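Foro Ploltero > Hogar > Textil y ropa de cama

Tema: Funda de colcha de cuadros que encoge, ¿lavar a 30 o a mano?

telar_viejo
Buenas. Compré una colcha de cuadros en Nasmont, 100 % algodón según la etiqueta, y tras el primer lavado ya no llega a los pies de la cama. Lavé a 30 grados, programa corto, sin secadora. La etiqueta permite justo eso. En la tienda me dicen que un algodón sin tratar puede encoger algo y que no entra en la garantía. ¿Os ha pasado? ¿Tiene arreglo?

mardefondo13
A mí me encogió una de lino, no de algodón. La estiré húmeda entre dos personas y recuperó una parte. Tienes que tirar a lo largo del hilo, nunca en diagonal, y dejarla secar en plano. Con el tendedero de cuerda se deforma por las pinzas.

Etim_casa
El programa corto suele centrifugar fuerte y eso arruga y aprieta el tejido. Lo que encoge es el agua más el movimiento, la temperatura solo lo acelera. Yo pongo el delicado con poca carga y nada más.

telar_viejo
El centrifugado estaba al máximo, lo reconozco. Lo miraré. La cama es de 135 y la colcha venía para esa medida, así que tampoco compré una talla justa.

pespunte
No estoy de acuerdo con lo del delicado. Una colcha grande necesita agua y espacio, y en el delicado muchas lavadoras modernas meten muy poca. Yo las lavo en la bañera, con jabón neutro, y las aclaro dos veces. Tarda, pero tengo una de mi abuela que sigue midiendo lo mismo.

Etim_casa
Una colcha empapada en la bañera pesa muchísimo y se estira por su propio peso al sacarla. Eso también la deforma. Cada uno que haga lo que quiera, pero no lo recomendaría a alguien que vive solo.

cuadros_y_rayas
Yo tengo una de cuadros en beige y marrón grisáceo y la plancho por el revés con vapor, todavía con algo de humedad. Las arrugas grandes se van, las pequeñas se quedan y a mí me gustan así. Os la pongo extendida.

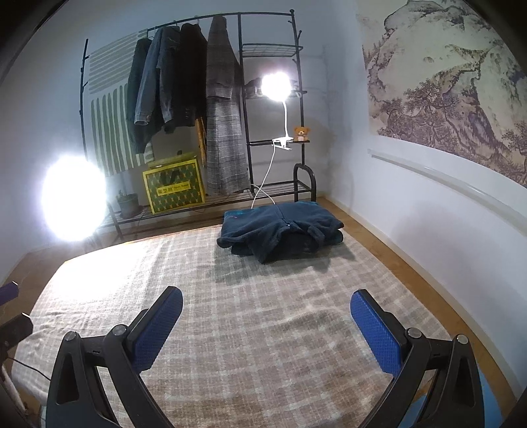

Mi colcha de cuadros, con sus arruguitas.

Es bastante sufrida. Lleva conmigo desde que me mudé y la lavo una vez al mes, siempre en frío. Eso sí, en verano la guardo y no vuelve a salir hasta que refresca.

telar_viejo
Gracias. Los tonos se parecen a los de la mía. ¿El frío te quita bien las manchas?

cuadros_y_rayas
Las de café no. Esas las trato antes con jabón de pastilla y las dejo 20 minutos.

mardefondo13
Con percarbonato salen mejor, pero en frío apenas trabaja – necesita agua templada. Y en tejidos de color conviene probar primero en una esquina.

pespunte
Sobre la garantía: si la etiqueta dice 30 grados y has lavado a 30, reclama por escrito. Que el algodón encoja un poco es normal, que deje de servir para la cama de la medida anunciada no. Guarda el tique y mide la colcha antes de ir.

Etim_casa
Ahí sí coincido con pespunte. Pide la hoja de reclamaciones.

telar_viejo
Actualizo. He ido con el tique y la colcha medida. Me ofrecen un vale, no el dinero. De momento no lo he firmado. La he estirado húmeda como decía mardefondo13 y ha ganado algo por el largo, por el ancho nada.

Comentarios de lectores

lunares300: Me pasó igual con una funda nórdica. Desde entonces compro siempre una medida más.

invitado: El vale en mi caso caducaba en julio. Mirad la fecha antes de aceptar.

rosa_de_tela: ¿Alguien ha probado el suavizante Plultel en algodón? A mí me deja la tela rígida.

Ploltero utiliza cookies propias y de terceros para mejorar la navegación. Si continúa, acepta su uso. Configurar | Aceptar

Temas relacionados
Cómo guardar mantas de lana en verano
Sábanas de franela que sueltan pelusa
¿Qué gramaje de colcha para entretiempo?
Quitar manchas de café en algodón de color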